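Chapter 4
Watching People Teach Machines: The Demonstration Visit

After working through this chapter you should be able to prepare a class or a small group for a visit to a robotics workplace, follow a demonstration with hand-held grippers, and write a useful record of it. The chapter assumes that you have read Chapter 3, in which the main types of gripper were introduced. Terms set in bold in the printed edition are listed in the glossary.

4.1 Why begin with a visit

Many students first meet automation through finished machines. They see an arm stacking boxes on a pallet, or a cart that finds its own way down a hospital corridor, and the long period of preparation behind it stays out of sight. A visit corrects this. On the open day held at the Gindard centre on Mar 16, 2022, visitors in groups of no more than 17 were taken through the building, and the longest stop was at a desk where the work was being done by hand.

The centre shares its building with Hatix, a firm that develops handling equipment for offices and small laboratories. The project shown to visitors, named Pludent, is concerned with ordinary indoor tasks: tidying a desk, moving cloths and small objects, and working close to screens and cables without disturbing them. Such tasks are harder to automate than they appear. A pallet of boxes has known sizes and known positions. A desk has neither, and it changes every time someone sits down at it.

4.2 The work at the desk

In a demonstration of this kind, a person performs the task with a gripper in each hand. The grippers carry printed square markers, so that their position can be worked out afterwards, and cameras record what takes place. The recordings are later used to train a robot to carry out similar movements. Visitors should note where the person stands, how the hands share the work, and how much of the desk is taken up by things that have no part in the task.

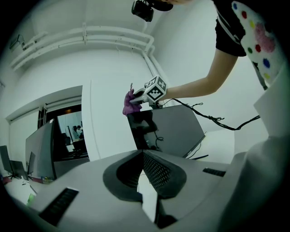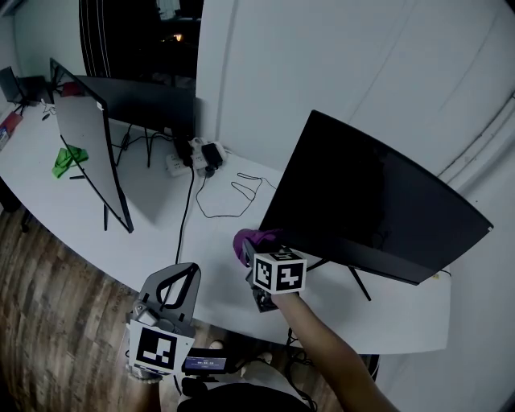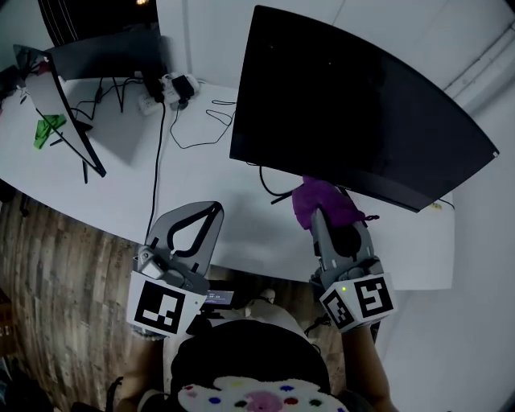

Figures 4.1 to 4.3. Work with hand-held grippers at a desk with monitors, Pludent project.

Soft materials deserve particular attention in a student's notes. A cloth has no fixed shape, and two attempts to pick it up will seldom look the same. The person adjusts without thinking — a slight turn of the wrist, a second try a little closer to the fold — and these small corrections are among the most valuable parts of a recording. A collection made up only of perfect attempts gives a machine very little guidance on what to do when a grasp fails.

Cables present a different difficulty. They lie across one another, they move when something else is moved, and they are easily caught. An experienced operator plans the path of both hands before starting. Students who try the equipment for the first time tend to watch only the object and forget the space around it.

4.3 How much is enough

Visitors to the open day often asked how many recordings were needed. The answer given was that it depends on the task. For one simple pick-up task the project had set itself a target of 1000 recordings, divided among 9 operators of different heights and habits. Variety among operators matters because each person favours certain angles, and a machine trained on one person's work will inherit those preferences.

Lighting and the arrangement of the desk should vary as well. The Ferreira method, adopted by the centre in December of the previous year, asks operators to rearrange the work area after every four recordings and to log each change in a shared notebook. The method is discussed in detail in Chapter 6.

4.4 Preparing for your own visit

Before the visit, write to the host organization and ask which tasks will be shown, whether photographs are allowed, and whether visitors may handle the equipment. Read the host's safety rules with the whole group. Long sleeves and loose jewellery should be secured, and bags left at the entrance.

During the demonstration, work in pairs. One student records what the operator does and in what order; the other records pauses, repeated attempts and any questions put by the group. Compare the two sets of notes on the same day, while the details are still clear, and mark any point on which they disagree. These disagreements will be the starting material for the written report described in Section 4.5.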